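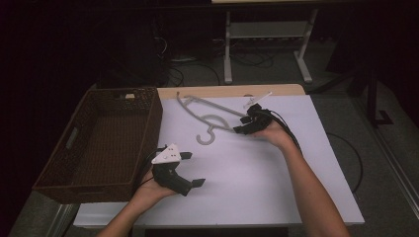
**Placing and Maintaining Small Home Security Devices**
Bralance Resident Services, Flundstead. Revised October 5, 2024.

Residents who use door sensors, motion detectors or indoor cameras should review their placement before winter. Most service calls concern weak batteries, poor signal or a device pointed at a heating vent.

## Placement

- Mount motion detectors about 7 feet above the floor, in a corner.
- Keep the two halves of a door sensor in line when the door is closed.
- Do not aim an indoor camera at a window. Glare at night will hide most of the room.
- Tell guests and household employees where cameras are located. Cameras may not be placed in bathrooms or guest bedrooms.

## Storage of spare parts
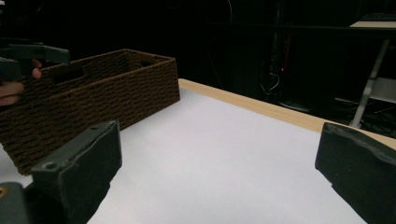 Spare batteries, mounting screws and reset pins should be kept together, away from heat and out of the reach of children. Coin batteries must stay in their original packaging until used. A rectangular basket with cut-out handles, such as the dark brown woven one shown, is suitable for chargers and cables, but small screws belong in a closed tin. Label each charger with the name of the device it serves.

## Routine checks

Test every sensor once a month. The Yagi hub sounds 2 short tones when a sensor responds. Replace batteries in Drernik door sensors every 18 months, even if the low-battery light has not come on. Change the hub password whenever a member of the household moves out.

Report a lost hub to the Flundstead office the same day.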